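How to clean up an old wooden picture frame (without wrecking it)

I've got a bit of a thing for second-hand frames. It started in February when my neighbour Dzintra Mägi was clearing out her spare room and asked if I wanted a box of them, and of course I said yes before I'd looked inside. Most were filthy, one had a wasp in it, and a couple were really lovely under all the muck. I've done a fair few since then and I've settled into a routine, so I'm writing it down.

What you'll need

An old towel, two soft cloths (worn-out T-shirts are perfect), cotton buds, a soft paintbrush, a drop of washing-up liquid, some clear furniture wax, and a flat screwdriver for the back. Glass cleaner if you like, though I use warm water with a splash of white vinegar.

Getting it apart

Lay the towel on the table and put the frame face down on it. Brown paper tape on the back can be slit with a craft knife. If there are little bendy metal tabs, ease them up slowly with the screwdriver and only as far as you need to, as the old ones snap if you bend them back and forth. Pins are more annoying. I wiggle them out with pliers and keep them in an egg cup.

Lift out the backing, then the picture, then the glass. Do put gloves on for the glass! The edges are often just as they came off the cutter. If the picture has stuck to the glass, stop there. Don't peel it. I lost half a seaside print that way and I'm still cross. Leave the two together and just clean the front.

Cleaning the wood

Brush all the dust off first, especially in the corners, or you'll be making mud. Then mix a tiny bit of washing-up liquid into a bowl of warm water, wring the cloth out until it hardly feels damp, and wipe along the grain. Cotton buds for the inner edge where the grime collects. Go over it again with plain water and dry it straight away.

Please don't do this on anything gilded or painted. Water can lift gold leaf in seconds. A dry brush is as far as I'd go, and then I'd ask a framer.

Scuffs and scratches

Try wax before anything fiercer. I rub on a thin layer, leave it for 90 minutes while I get on with something else, then buff it with the other cloth. Small scuffs mostly fade into the wood. If a scratch still bothers you, a wax crayon in a matching shade will fill it, but go one shade lighter than you think, because they look darker once they're in. I don't sand a varnished frame unless I'm prepared to strip the whole thing, and I'm hardly ever prepared to strip the whole thing.

Putting it back together

Clean both sides of the glass and let it dry completely, or you'll get a foggy patch later on. Hold it up to a window and look for fluff. There will be fluff. Then it's glass, picture, backing, tabs down, and fresh tape round the edge to keep the dust and thunder bugs out.
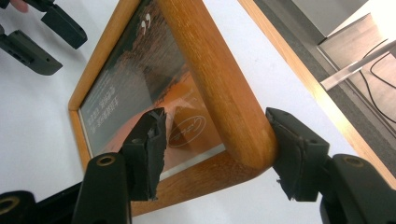
For hanging, I use two D-rings screwed in a third of the way down each side, with picture cord tied between them and a little slack in it. Stick felt pads on the bottom corners so it doesn't mark the wall, and keep it away from radiators and strong sun.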